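Prudach Family Memory Journal

Hardcover journal for parents who want to write down what their kids say and do before it slips away. One book covers one child from birth through age 18. There are 3 sections per year: a page for birthdays, two lined pages for everyday stories, and a page of questions to ask your child out loud and answer in their words.

The questions change as the child grows. Early ones ask about favorite foods and bedtime songs. Later ones ask about friends, chores, school, and what kind of work they think they might like. Skip any that don't fit. The story pages have no prompts.

Details
Cover: cloth over board, with ribbon marker
Colors: Oatmeal, Slate, Brick
Paper: cream, lined, takes fountain pen
Back pocket: holds cards, small drawings, school photos
Ships in: 5 business days
First printing: 1,000 copies (sold out). Second printing in stock.

Names can be stamped on the front cover, up to 20 letters including spaces. Stamped journals can't be returned, so please check the spelling before you order. Orders for December gifts should be in by the first week of the month.

If you have more than one child, the Sibling Set includes matching journals and a slipcase. Extra slipcases are sold separately. 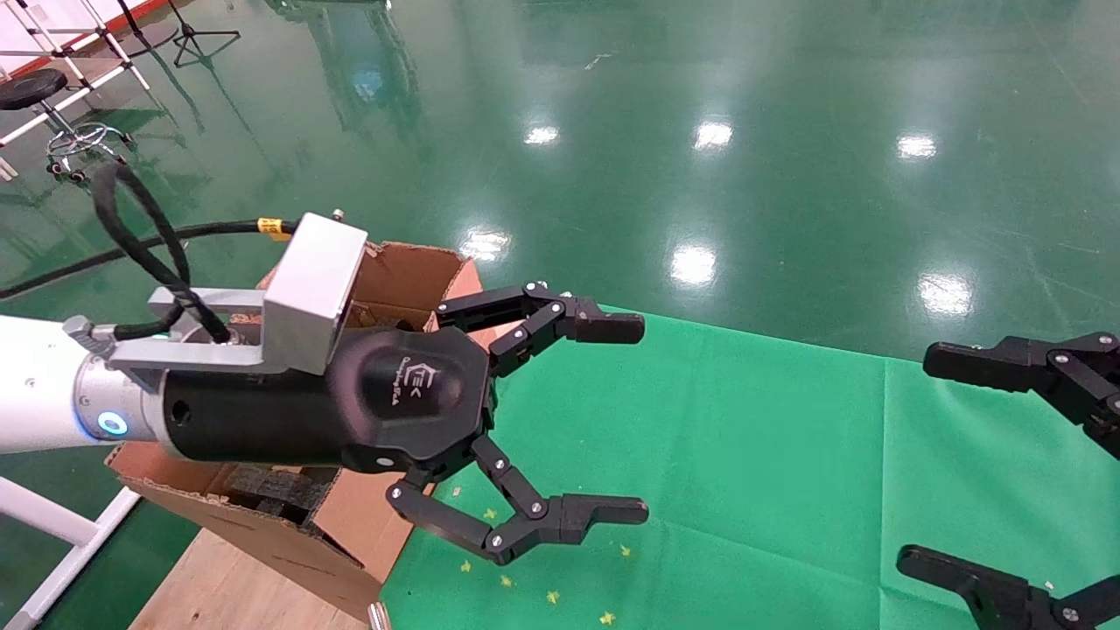

Gripper and wrist over green cloth.

From customers

"I fill in the story pages Tuesday nights after the kids are in bed. My daughter reads them back to me now." Moushumi Barua

"Wish the back pocket was deeper. Otherwise happy with it, and I've ordered the Brick one for my sister." Marjan Mousavi

"Pages lie flat once you break it in." Chaminda Kodikara

Related items: Erilell photo corners, Dankwa pen loop, Prudach Grandparent Journal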